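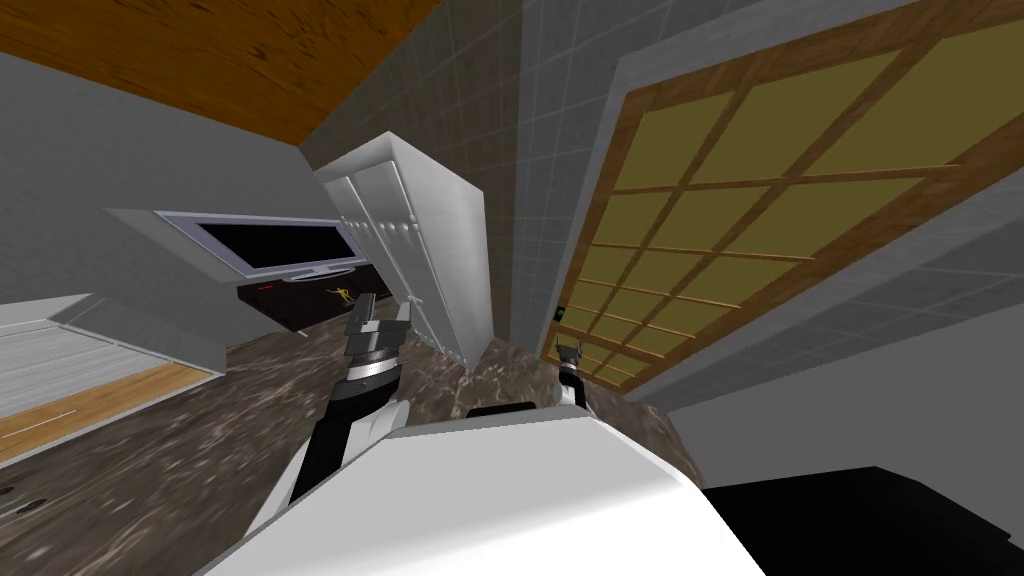
Questions people ask me about sourdough

Last updated 13 May 2018

I'm Etornam Essien, and I bake bread at home in Prirnley and write about it on this site. I get a lot of the same emails (keep them coming, I love them!), so I've put my answers in one place. If yours isn't covered, scroll to the bottom.

Do I have to buy a starter?

Nope. Flour and water in a jar will get you there, you just have to be patient with it. Mine began as plain rye flour and tap water, and it sulked for ages before it did anything. If a friend offers you a spoonful of theirs, though, take it and say thank you. You'll be baking a lot sooner.

My starter has gray liquid on top. Did I kill it?

Probably not! That's usually just a hungry starter. Pour the liquid off or stir it in, then feed it and see how it looks the next day. Pink or orange streaks, or anything fuzzy, are another matter. Throw the whole thing out, scrub the jar and start over.

How much flour do you use?

My everyday dough is 1000 grams of flour, which makes two good-sized loaves. I use 900 grams of white bread flour and make up the rest with whole wheat. When my sister's family comes to stay I double it to 2000 grams, and then I have to mix it in the dishpan and my arms know all about it the next morning.

Which flour do you like best?

I mostly buy Tendico white bread flour, which the shop at the end of my road carries. I went through a Tomano phase as well and the bread was lovely, but it drinks up more water, so the dough felt stiff until I got used to it. Whatever you pick, stick with it for a few bakes before you decide you hate it. Switching flours every time makes it really hard to work out what's going on.

Can I bake without a Dutch oven?

Sure. I did for years, on an upside-down baking sheet with a roasting pan of hot water on the shelf underneath. Watch your face when you open the door, that steam comes out fast. These days I use a heavy Takagi pot that I got secondhand, and the crust is better, I won't lie. But please don't put off your first loaf over a pot.

Why is my loaf flat?

The big one! Most of the flat loaves people write to me about sound like they went in too early or too late. Poke the dough with a floury finger. If the dent springs straight back, give it more time. If it doesn't come back at all, it's gone too far, so tip it into an oiled pan, bake it and call it focaccia (I've served that to guests more than once). A slow, lazy spring back is what you're after.

And if your starter wasn't bubbly when you mixed it in, poking won't help. Feed it and try again tomorrow.

Does hot weather matter?

So much. In July my dough races along, and a recipe that's fine in winter turns to soup while I'm out watering the beans. I use cold water, a bit less starter, and get it into the fridge early.

How do you keep bread fresh?

Cut side down on the board for the first day, then a cloth bag. Past that I slice it and freeze it. Don't put it in the fridge, it goes stale faster in there. Anything truly hard becomes breadcrumbs or soup.

Can I come to a class?

Yes please! I teach small ones in my own kitchen, 3 people at a time, because that's how many can knead at my table without bumping elbows. Bring an apron and a container with a lid so you can take some starter home.

I have a question you didn't answer

Use the contact form and put "bread" in the subject line so I spot it. I reply in the evenings, once the dough is in the fridge.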